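Fondow says its wooden cutlery will cut trash in town by half before August. The takeout chain has 11 shops here and has promised to drop plastic forks from all of them, a plan it calls Clean Plate.

Seul-gi Um, who runs the program, would not say how the company got to half. Her office sent a two-page summary — one page was a cover.
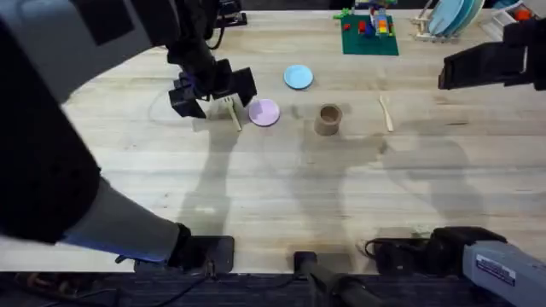
Baidoo, the town's trash hauler, has its own doubts. Plant manager Bernice Quartey says the compost line takes food scraps and yard waste, and anything else gets pulled and buried. A small wooden fork would go to the landfill with the plastic ones, she says, unless the town pays for a new shredder.

Fondow charges customers 50 cents for each set. Um said the money covers costs. She did not give those either.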